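Two-arm case packing cell, left arm stops with a force fault when it reaches into the case

Posted by Daryna Harasym in Cells and fixtures

Hi all, I'm hoping somebody has run into this before I lose another evening to it. We have a two-arm cell that packs small pharmacy items (capsule bags, little bottles, plastic boxes) into an aluminum carrying case. The left arm keeps tripping its force limit while it's inside the case, and when it trips, the right arm just carries on as if nothing happened. That second part scares me a lot more than the first.

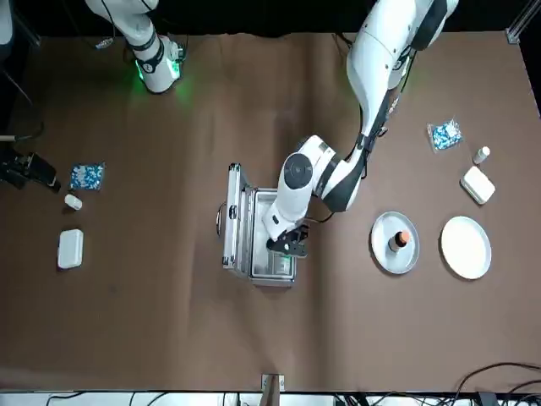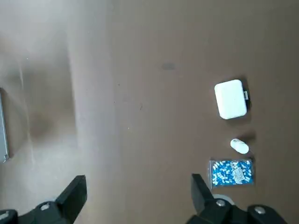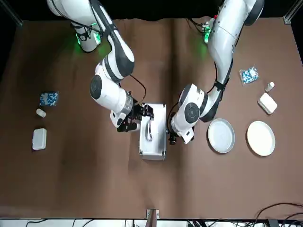
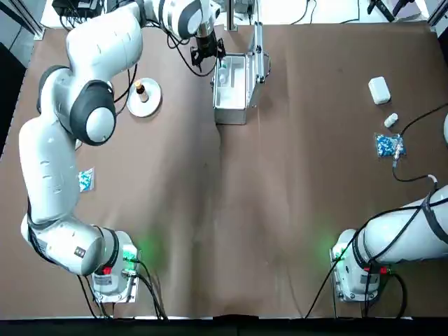
The job software is Treltau and the cell controller is a Hladun, both on whatever version they shipped with. Over our last batch I logged 235 place moves and the left arm faulted on 77 of them. Always the left, always on the way down into the case, never on the pick. The message is "contact force exceeded, axis 5" and then the arm freezes where it is with the gripper still closed.

What I've tried so far: slower approach, re-taught the place points twice, new paper on the table, swapped the finger pads. Slower helped for maybe an hour. I also raised the force limit a little and then put it right back, because I didn't like how hard it leaned on the case before it gave up.

The scary bit happened in October. The left arm faulted, I reached for the case to pull it clear, and the right arm came over to close the lid. It missed my hand, but only because I'm jumpy. Shouldn't a fault on one arm stop both? Is that a setting or do I have to wire it?

Ostap Vakulenko
Stop running it until the second thing is fixed, please! You've described two separate problems and the lid one can break fingers.

On a Hladun each arm is its own motion group out of the box, and a force fault only stops the group it happened in. There's a page called Group Faults where you can link groups 1 and 2. Turn that on, then test it: slow speed, nobody near the table, push a piece of foam under the left gripper until it faults, and watch whether the right one stops mid-move. Do it the other way around too. I've seen a cell where the link only worked in one direction and everyone had been trusting it for months.

And a linked fault is still not a safety stop. It's software. If your hands are going in there you need the e-stop pressed or the guard open with both arms dropped out, every time, even for a two-second grab. Somebody who knows your safety circuit should check that one button really kills both arms. Ours didn't, when we first looked.

As for the force faults, my money is on the case moving. When the right arm opens the lid it probably drags the whole case a few millimeters, and your taught points don't know about it. Mark the corners on the paper with a pen, run ten cycles and look at the marks.

Rostyslav Nechyporuk
had same thing, just turned the force limit up, no problems since

Ivan Nechyporuk
Please don't do what my brother says. He cracked two inserts and bent a finger, he just doesn't count that as a problem.

Agree with Ostap on the case sliding. We had it on a Derkov table with paper on top, and the paper itself was creeping, so the pen marks looked perfect and everything was still off. Put your marks on something that's fixed to the table, or lift the paper and tape it down first. What cured it for us was a low L-shaped stop screwed to the tabletop that the case gets pushed into before the first place.

Also check your payload setting. If the controller still thinks the gripper weighs what the stock one did, the force reading is wrong before you touch anything, and it gets worse with the wrist bent over. Ours was off by enough to trip on a bottle cap.

Daryna Harasym
Thank you, this is so helpful. The groups were NOT linked. They are now, and I ran the foam test in both directions with everyone standing back, and both arms stop. The e-stop does kill both, I got our electrician Vsevolod Derkach to go through it with me and he wants a guard switch added before we go back to full batches, so the cell is parked until that's in.

I did a few slow cycles with nobody near it and the case had slid toward the right arm's side by the fourth one. Making the L stop next. Payload I haven't looked at yet, will post the number when I find the menu.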